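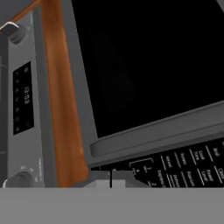 The display on the grey panel, reading 0:03.

12th March
By the Motoring Desk

Wuvham has been selling small, sensible cars for years to people who'd like to spend their money on something else. The Maltis is its latest, and I've had the mid-range Ki trim for 7 days and 200 miles.

The engine is a modest petrol unit that sounds busy long before it gets anywhere. Around Diledness this hardly matters. The steering is light, the clutch is lighter, and you can see all four corners — or guess them well enough to park outside the chemist. On the bypass it's another story. Joining traffic takes planning, a downhill stretch and some faith in the lorry behind.

Inside, the Ki gets electric front windows, a heater with two useful settings and a third that only makes noise, and cloth seats in a shade I'd call wet pavement. The back bench will take two adults if they like each other. Boot space is fine for a weekly shop, less so for a pushchair, which had to go in wheels first and came out without one of them.

I got 34 miles to the gallon, which is a bit thirsty for something this slow. The step up from the base car costs £2,610, and most of that seems to have gone on wheel trims and a badge.

Still, I'd have the Ki over the base model, where you wind your own windows. Ask the dealer for the full-size spare. Mine had a can of foam.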